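In Praise of the Crooked Line

My grandmother kept her recipes in a shoebox, and not one of them gave a proper measurement. It was a handful of this and enough of that, and if you asked her how long the bread should bake she would tell you it should bake until it was bread. I used to find this maddening. I have since come around, and lately I have been thinking that most of us would be happier at home if we let a few more things be close enough.

I came to this while planning my vegetable garden for next year, which is how I spend the dark end of December. The seed catalog from Fadach arrived with 1,265 varieties in it, and I have read it the way other people read mystery novels, in bed and well past a sensible hour. Along with it came an offer for a planning program called Preltuver, which would tell me exactly where each lettuce ought to go.

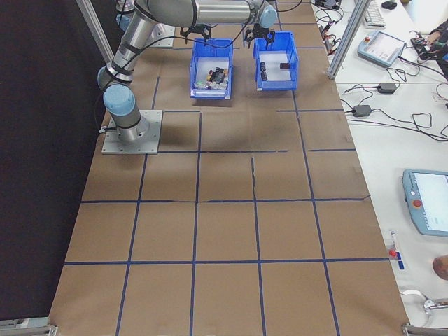 I have gardened in squares for years now, and I love them dearly. You divide the bed, you give each square its own crop, and even a tired person can weed one square before supper. But my squares have never been perfect, and I doubt they ever will be. Lay out a grid with nothing fancier than blue tape on brown paper and you will still get a line that wanders a little, or one that bends in the middle and misses its neighbor. It is a grid all the same, and you can tell one square from the next. My strings in the garden do just that every spring, and the beans come up anyway.

I don't mean that care is a waste of time. I want my dentist to be exact, and the folks who built the bridge over to Rovham too. What I mind is that same fussiness creeping into the parts of life that were supposed to be ours to enjoy - the quilt, the birthday cake, the bookshelf that leans a bit to the left. I have put off whole projects for 3 years at a time waiting to do them right, and I can't say the waiting improved any of them.

So in January I will draw my garden plan by hand, with a pencil that needs sharpening, and the carrots will probably end up where the onions were meant to be.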